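Washington Moura has been good at exactly one video game in his life, and he would like that noted before we begin.

"I was hopeless at the shooters," he says. "Hopeless at the racing ones. Then somebody handed me a football management sim and I discovered my gift was for paperwork."

The gift has taken him further than his mum expected. Moura runs the online league for Tranik, the football sim with the clunky menus and the fiercely loyal following, and this season he has 118 managers on his books. They pick squads, argue over wages and send him messages at two in the morning about a left back's stamina rating.

His own club, Wernmont, finished fourth last season. He brings this up twice before the coffee arrives.

"Fourth with a budget of nothing," he says. "I sold my best winger to pay for a goalkeeper, and then the goalkeeper wanted to leave. You can't write that sort of misery. Well, a database can."

What he really wants to talk about is the loan rule. Until this season a manager in the league could borrow as many players as he or she liked, and Gintarė Mockus, who won the title with Tromolen, liked rather a lot of them. At one point her entire midfield belonged to other people.

"It was legal," says Mockus, who joins us by phone and doesn't sound sorry. "I read the rules. I recommend it as a hobby."

The new limit is five loans a squad. Moura put it to a vote, which passed, and then to the forum, where it has been dying slowly ever since. 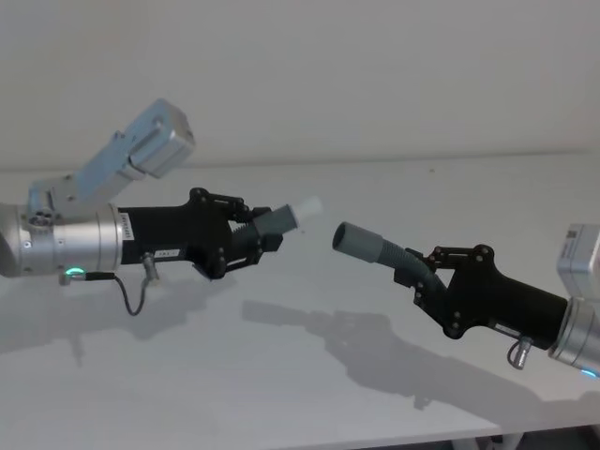
Perth, May

By the time we catch up again the season is well under way and the complaints have changed flavour. The latest concerns a striker called Geum, one of the made-up youngsters the game generates each year to replace retiring players. He is 17, he has a single name like a Brazilian great, and he has scored in every match he has started.

"He's a monster," Moura says. "Somebody at the developer sneezed on the keyboard and out came Geum."

Jörg Hamann owns him, having paid the price of a decent used ute in pretend money. Hamann has managed in the league for five seasons without troubling the top half, and he has taken to success with very little grace.

"People say it's luck," he tells me. "I scouted that boy. I looked at a lot of spreadsheets in a cold garage."

Did he look at this particular spreadsheet?

"I sorted it by finishing," Hamann says, after a while.

There is a push to have Geum's ratings trimmed in the next data update. Moura is against it, mostly on the grounds that he'd have to do the typing. Siiri Adomaitis, who handles the league's disciplinary matters and is owed favours by nearly everyone, is against it on principle.

"You don't get to shrink a player for being good," she says. "Mark him. Put two defenders on him. Kick him a bit, that's what the tackling slider is for."

Mockus tried the two defenders when Tromolen met Hamann's side. She lost 4–2 and Geum got three of them. She has asked me to mention that one was offside, and that the game's offside line has been crook since the last patch.

Moura has heard about the offside line. He has heard about it in over 40 separate messages, several with diagrams. He replies to all of them, usually on the train, and usually with the same sentence, which he keeps saved on his phone and declines to read out.

Wernmont, meanwhile, are ninth. He puts it down to injuries, a rotten run of away fixtures and the loan limit, which he now concedes may have been a touch strict.

"I had my eye on a sixth," he says. "Lovely little full back. I'd written the rule by then – so that was that."

He plays Hamann next, at home, with kick-off set for half past eight. He plans to start both his centre halves and have the slider all the way up.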